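15th November

I meant to write last night and fell asleep on top of the covers with my socks on, so this will have to do for two days, and it will probably be long, because I have tea and the good chair and the rain has set in properly over Clislow. The tea is the Zultetti one with the orange peel. I keep saying I don't care for it and I keep buying it.

Yesterday was the big clear-out at work. I had been dreading it for weeks and then rather enjoyed myself, which is how it usually goes with me and clearing out. We began with the long shelves by the door, the ones everybody puts things on "just for now," and I pulled down a coffee can of bolts, a dried-up stamp pad, somebody's good umbrella, and a stack of paper calendars from years I'd forgotten we were all there for. I stood and read the calendars for far too long. There was a note in my own handwriting that said "ask about the blue ones" and I have no idea what the blue ones were, or whether I ever asked. I'd love to know! It bothered me all the way through lunch.

Etornam Issahaku had the label maker. I should say that she is a much more orderly person than I am, and works from one corner outward, whereas I start wherever I happen to be standing and end up with a heap in the middle of the floor. We found a way of getting along. I brought her things and she told me what they were called, and out came a little strip of tape with the name on it. The tape is made by Skisik and comes in rolls that are supposed to do 3,000 labels. She thinks we'll be through the first one by spring. I think we'll be through it by Thanksgiving, going by how she was carrying on with the drawers.

We had lunch from Alhassan's, sitting on upturned crates. The lentil soup, and those flat breads with the seeds that get into everything. I had seeds in my cuff when I got home. It was so nice to sit down that we sat too long, and then had to hurry with the bits and pieces in the afternoon, by which I mean all the small stuff that doesn't belong to a set, or belongs to half of one.

The blocks were the part I liked best. I have a soft spot for them, I couldn't say quite why. I think it's that they are so plain. You look at a rectangular block and there's nothing to work out. Mother kept a biscuit tin of wooden ones for us when we were small, and I remember the rattle of that tin better than I remember most of the toys, and how my brother would never let me have the long ones. I told Etornam all this while she was trying to type a label and she was very patient about it.

There was a small discussion over whether the colors ought to be kept apart. Her view was that red should have a home and green should have a home. Mine was that if you're going to want them together you may as well keep them together, and they do look handsome side by side, that red and that very dark green, like a Christmas ribbon drawer. We talked it over longer than it deserved. In the end she printed a label that said BLOCKS, MIXED and I felt I had won something.
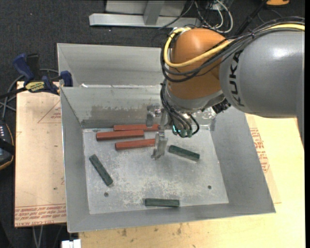
The gray bin, with three red blocks and three dark green.

I do like that bin. It's only sheet metal, and the bottom of it has its share of light scratches, but the walls slope in the way a good roasting pan's do, and there's such a lot of floor to it. I've wanted one like it at home for the potatoes, or for boots. The reds look as though they've gone off to the back to have a conversation among themselves. I have printed the picture out for the album at the office, and Etornam says that if I'm going to start putting blocks in the album she will need another label for it.

After that came the cupboard of cloths, about which the less said the better, and then a box of receipts. I had a bad quarter of an hour with the receipts. They were in no order at all, some of them mine, and one for 2,000 paper cups that I signed for and have absolutely no memory of. Where did they all go? We can't have drunk that much of anything. Etornam found one sleeve of them behind the radiator in the hall, a bit yellow, and we used two for the end of the juice as a sort of celebration, and left the rest on the windowsill with a label saying CUPS.

I got home late with my back aching and my hands smelling of metal polish and dust. I soaked them in the kitchen sink and then, of course, being in the mood, opened the drawer under the toaster to see if it could do with a tidy. It could. I shut it again. That's when I lay down for a minute with my socks on.

So today has been slow. I slept until the neighbors' dog started up, had toast, and looked at the drawer again over my second piece. I did have a go at it around noon. It had string, the spare fuses, a quantity of rubber bands that had gone to glue, birthday candles, and one domino. We haven't owned dominoes in this house. I've put it on the shelf over the stove, where it looks quite at home, and I may start telling people it has always been there.

I called my brother in the afternoon and asked him whether he had the biscuit tin. He said he thought it was in his attic, and that the blocks were his, and that I had always tried to take the long ones. So we had that argument again, fifty years on, and both laughed until his wife came on the line to ask what the matter was. He's promised to look for it when he goes up for the decorations. I told him I would be perfectly content with the short ones. I wouldn't, but it seemed the way to get the tin down the ladder.

He sounded well. His knee is better and they're thinking of coming over at the end of the month if the roads are all right, and I said I'd do the chicken with plums. I must remember to get plums, the jarred ones will be fine. I must also remember to air out the back bedroom and see about that lamp, and bring home the umbrella, which I realized halfway through our call is mine. I bought it the winter of the burst pipe and went about for a year thinking I'd left it on a bus!

Tomorrow we have the last of the shelves to do, the high ones, so I'm to bring the step stool and Etornam is bringing a fresh roll of tape after all. I've asked her to save me the job of wiping down, because I like a wet cloth and a long shelf and the radio on. She says I can have it if I promise not to read anything I find up there. I've promised, with my fingers crossed behind the phone.

The rain has eased off a bit. I'll finish this cup and put the bins out before it starts again.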